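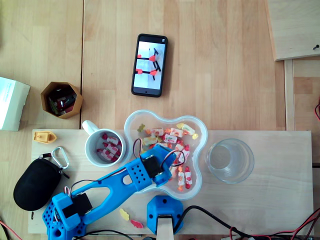
18 de noviembre de 2020
Por Hüsnü Coşkun, coordinación del espacio Dateo

Imprimir esta página
Enviar por correo electrónico

Informe de avance para la Fundación Bruro: la mesa común y la tarea de ordenarla

Estimada Hacer Ersoy:

Le escribo con muchas ganas, porque desde el informe de agosto han pasado bastantes cosas y casi todas buenas. La mesa común ya está en uso. Es la mesa grande de madera clara que se pagó con la primera parte de la ayuda, y la verdad es que se ha convertido en el sitio donde todo el mundo acaba dejando algo: el móvil, una taza, un vaso, los caramelos. De eso trata buena parte de lo que sigue.

1. El mueble

El tablero es de listones de madera encolados, y encima ponemos una tabla más clara de contrachapado que hace de superficie de trabajo. La idea de la tabla fue de Abdelilah Saber y funciona estupendamente: lo que se mancha o se raya es la tabla, y el tablero de debajo sigue como el primer día. La levantamos, la limpiamos aparte y la volvemos a colocar. Tenemos otra cortada a la misma medida, guardada de pie detrás del armario, para cuando la primera ya no dé más de sí.

El aceite del tablero se dio dos veces en agosto, con las ventanas abiertas y el local cerrado al público. Habíamos previsto una tercera mano, pero Abdelilah prefiere esperar al verano próximo y nos fiamos de él. El taller Altıntaş, que hizo el mueble, vino a apretar las patas y no cobró el desplazamiento (¡gracias de nuevo!).

2. El rincón de los dulces

Quizá parezca un asunto menor para un informe, pero es lo que más comentarios ha traído. En el centro de la tabla hay un cuenco transparente con forma de flor, de cuatro lóbulos, con caramelos envueltos y ositos de goma. El cuenco está a la vista de todos y cualquiera puede servirse. Los caramelos de envoltorio blanco y rojo tienen además una taza blanca para ellos, puestos de pie.

Lo que aún no hemos resuelto son los ositos, que van sin envolver. Siempre hay alguno que termina fuera del cuenco, sobre la tabla, y se pega. Tuncay Aydoğan propone pasarlos a un tarro con tapa y unas pinzas. Alcides Guerra quiere dejar el cuenco solo para lo envuelto y sacar los ositos en las fiestas. Probaremos primero lo del tarro y contaremos el resultado en el próximo informe. En dulces se han gastado 69 euros desde agosto, todo con tique, y esa cantidad sale de la caja de las meriendas, no de la ayuda de Bruro.

3. El orden de los objetos pequeños

Aquí es donde más hemos avanzado. El bote hexagonal de color mostaza se ha quedado con las piezas menudas y oscuras que antes rodaban por toda la mesa. Es un recipiente bonito, se ve desde la puerta y no vuelca con facilidad - tres ventajas que no tenía la lata de antes, a la que además le faltaba la tapa.

La caja blanca de cartón, en cambio, es provisional. Sirve para lo que está pendiente de decidir, y en cuanto lleguen los cajones la retiramos. Los fundas pequeñas con cremallera, como la negra que lleva un mosquetón plateado, irán colgadas en una barra lateral; el mosquetón ya viene puesto, así que solo falta la barra.

Con los juguetes hemos sido más blandos. El barquito amarillo de cubierta naranja tenía asignado un estante y ha vuelto a la mesa tantas veces que lo hemos dejado estar. A los pequeños les encanta y ocupa poquísimo. Queda como único juguete fijo; los demás se recogen al cerrar.

Las reglas que hemos acordado entre todos son cortas:

Los vasos se llevan al fregadero al terminar.
El móvil se puede dejar en la mesa, en la parte de arriba, fuera de la zona de comer.
Lo que siga sin dueño al final de la semana pasa a la caja blanca.
La tabla se limpia con paño húmedo y se seca enseguida.

La tercera regla es la que peor se cumple. Seguimos insistiendo.

4. Gastos

De la ayuda se han empleado 1.613 euros hasta la fecha. Ahí entran el tablero, las dos tablas, el aceite, los tornillos y la primera entrega a cuenta de los cajones. Las facturas van en el sobre que lleva Alcides, ordenadas por fecha. Falta una, la de los tornillos, que la ferretería Ditum emitió con el nombre equivocado y está rehaciendo. En cuanto la tengamos se la mandamos escaneada.

No pedimos ampliación. Con lo que queda alcanza para los cajones y la barra, y si sobra algo nos gustaría invertirlo en vasos, porque los transparentes que usamos son pocos y se confunden unos con otros. Tuncay quiere marcarlos con un hilo de color en la base.

5. Lo que viene

Los cajones son 7 y los está terminando Altıntaş. Irán bajo el tablero, todos del mismo ancho, con un hueco para los dedos en lugar de tirador. Hemos pedido que el primero lleve divisiones y que los otros queden lisos, para poder cambiar de opinión. También queremos lijar un poco el canto del panel elevado de la esquina, donde se enganchan las mangas.

Estamos contentos, se lo digo de corazón. Hace un año la gente entraba, saludaba y se iba; ahora se sienta, se sirve un vaso de agua, coge un caramelo y se queda un rato hablando. Una mesa cuesta casi lo mismo que un armario y nos ha dado muchísimo más juego. Si puede pasar a verla antes de que monten los cajones, avise a Abdelilah, que tiene las llaves por la mañana.

Un saludo muy cordial,
Hüsnü Coşkun

Comentarios (5)

Alcides Guerra
Ya ha llegado el duplicado de Ditum, con el nombre bien puesto. Lo meto en el sobre.

Marisa
¡Qué alegría leer esto! Mi hija pregunta si el barco se puede quedar para siempre.

Tuncay Aydoğan
Tengo el tarro. La tapa cierra bien, las pinzas son un poco grandes pero valen. Lo llevo mañana.

R. P.
¿El aceite del tablero es apto para contacto con alimentos? Lo pregunto por los ositos que caen fuera.

Abdelilah Saber
Sí, R. P., es aceite para tablas de cocina. De todas formas los ositos caen en la tabla de encima, y esa va sin tratar. Mejor no comerse los que se hayan caído.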